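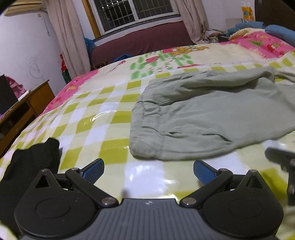 Bunt bezogen in den August

Liebe Leserinnen und Leser, wer im Sommer Kinder und Enkel zu Besuch hat, kennt das sicher: Abends liegt auf dem Bett alles Mögliche, nur kein Kind. Bei uns im Haus Birkura nehmen wir uns deshalb vor dem Schlafengehen gemeinsam etwas Zeit und legen die Wäsche gleich auf dem Bett zusammen, denn eine größere Fläche findet man in so einem Kinderzimmer ja kaum!

Hosen streicht man am besten erst ganz flach, legt dann ein Bein auf das andere und schlägt sie 2 Mal um. Bogdan Michalski, der uns schon so manchen Korb abgenommen hat, schwört darauf, die Taschen vorher zu leeren (er hat da schon Kastanien gefunden).

Und wer noch bunte Kinderbettwäsche mit Bärchen oder Erdbeeren übrig hat, darf sie uns sehr gern bis Ende August vorbeibringen. Etwa 100 Teile sind schon da, herzlichen Dank dafür!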